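Ondwood short course in robot learning
Handout 4: Gathering demonstrations

Read this before the Sunday practical. It covers how examples are recorded, how many you need and how to decide which ones to keep. The training side is in handout 5.

What counts as an example

An example (we also say episode or demonstration) is one complete attempt at a task, from the start pose to the end pose. It holds the camera pictures, the joint positions, the gripper opening and the commands sent to the arm, all stamped with the same clock. If one of these is missing the episode can't be used, however well the arm moved.

Each episode also carries a short line of text saying what the arm was meant to do. Write it before you start and use the same words every time. Last November one group stored the same task under 15 different wordings and lost most of a morning putting it right.

Camera views

We record at least two views. The wrist view moves with the gripper and shows the last few centimetres of an approach well. It says little about the rest of the work area.
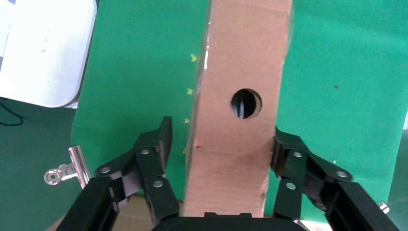

A policy trained on the wrist view alone tends to do well once it is close to its target and badly before that. The wider view gives it the layout: where the other arm is, where the box stands, what lies on the cloth. Check both views at the start of every session. A camera that has been knocked by a few degrees will still record happily, and you may not notice until training.

How many episodes

For a single task with one or two objects, plan on 200 good episodes as a first set. The Sitis set, which we use in the exercises, has 1,587 episodes over several tasks. Of these, 333 involve a cardboard box, and they are the ones to look at first.

Numbers alone don't help much if every episode is the same. Between episodes, change one or two of the following:

the position of the box on the cloth
the angle of the box
the starting pose of the arm
the order in which the two arms move, where the task allows it

Don't change everything at once. If the results get worse you will want to know why.

Driving the arm

Move at a steady pace and avoid long pauses. The system learns pauses as readily as it learns movements, and a policy that has seen a lot of hesitation will stop in odd places. If you need to think, end the episode and start again.

Take the gripper to a position where both fingers have clearance before you close it. With card, close slowly – it bends easily, and a bent box is a different object for every episode that follows. Log it when you swap a box.

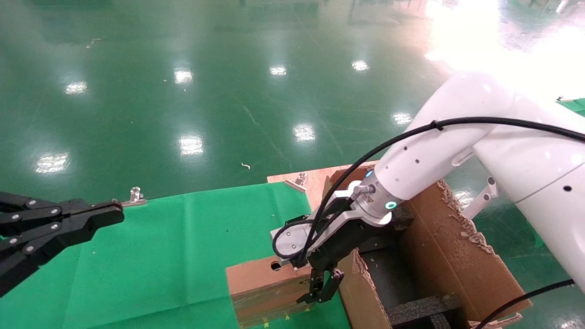

Should we throw away episodes in which the arm misses and then recovers?
Keep them, provided the recovery was clean and the task was finished. They show the system how to get back from a poor position, and a set made up only of perfect runs doesn't. Mark them "recovered" in the log so they can be left out if need be.

Failed episodes, where the task was not finished, go in a separate folder. Don't delete them. We use them in week six.

Checking and naming

Play back every tenth episode on the same day. Look for dropped pictures, a frozen view or a gripper value that never changes. File names follow the Viradow pattern: task, station, operator number, episode number, with no spaces.

Bring to the practical: your operator number, the task sheet and a copy of the log template.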